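Shared Workshop Notebook – Gripper Build, Simulation Entry
December, bench 2, evening session

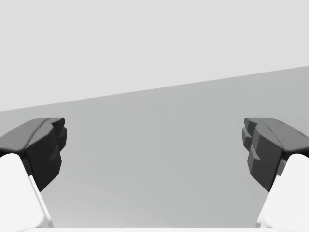
Reading time: 4 minutes

Purpose of this entry. The simulated wrist view for the Coltska gripper build is now in use, and this entry records the settings so that any member of the workshop may repeat the work. It follows the entry on the mounting plate and assumes that the reader has the Humen project folder open.

Model status. The two fingers are loaded as separate bodies, each with its own collision shape. The visible shells keep the dark gray finish, and the housings remain white. It was proposed that the housings be given a darker material to reduce the contrast at the bottom of the view. The proposal was not adopted. The housings are to be printed in white, and the model should agree with the printed parts.

Jaw opening. The render was taken with the fingers well apart and no test object loaded. The opening command was set to 70 mm between the contact faces. This value is provisional. The limit in the drawing is slightly higher, but the linkage has not been checked near its stop, and the lower figure will stand until that is done.

Surface and background. The work surface is a plain gray plane with no texture applied. The background is a flat light gray. Both were kept plain on purpose for this stage, so that the finger outlines can be separated by brightness alone. The far edge of the surface runs at a slant across the view, climbing toward the right. The camera body in the model carries a roll offset that was copied from an earlier bracket. The offset should be compared with the current bracket drawing before any measurement is taken from the view. Until then, no one should use the surface edge as a level reference.

There is a softly lighter area on the lower left of the surface, inside the left housing, with faint streaks in it. The right side is more even and shows no patch of the same strength. The inner side of the left finger is also darker than that of the right. The two observations may share a cause in the light placement. A second light will be added on the opposite side and the comparison repeated. The surface material is not to be changed in the same run, or the result cannot be assigned to either change.

Contact settings. The first set of values caused the fingers to tremble when closed on a test block. The following values were entered in the Tomutora configuration file and are now the working set:

Contact stiffness: 2000 N/m
Closing speed: 40 mm/s
Step rate: 2000 steps per second

With these values the trembling on the block was no longer noticeable. A slower closing speed was also tried and gave no clear benefit. Friction was left at the default of the simulator. It will need attention once the pad material has been chosen, and any grip result obtained before that point should be marked as preliminary.

Finger shape. The stepped facet near the inner margin of each finger was retained in the visible shell but removed from the collision shape. The simplified shape loads faster and behaves in a steadier manner. The blunt tips and the rounded lumps beneath them were retained in both. Members who edit the finger file should export both shapes together. On one occasion the shell was updated alone, and the block came to rest slightly inside the finger. An afternoon was spent looking for a fault in the contact settings that did not exist.

Naming. Left and right in all files refer to the fingers as they appear in the wrist view. The Zamfir controller board labels its outputs from the opposite side. The conversion is made in the configuration file and nowhere else. Please do not swap the connectors on the bench to make the labels agree – the file will then be wrong for every other user.

Printing. The housings have been sliced but not printed. The shared printer is reserved for another project, and the job will be entered in the queue when that work is cleared. The narrow outer rim on the sloping side of each housing is thin and may need support along its full length. A short test piece of the rim should be printed first and kept with this notebook.

Open items:

Check the camera roll offset against the current bracket drawing.
Add the second light and repeat the surface comparison.
Confirm the linkage clearance near full opening.
Select the pad material and enter a measured friction value.
Print the rim test piece.

Files are saved in the Humen folder under "wrist view, plain surface." The earlier configuration was moved to the archive folder and should not be loaded with the present finger shapes.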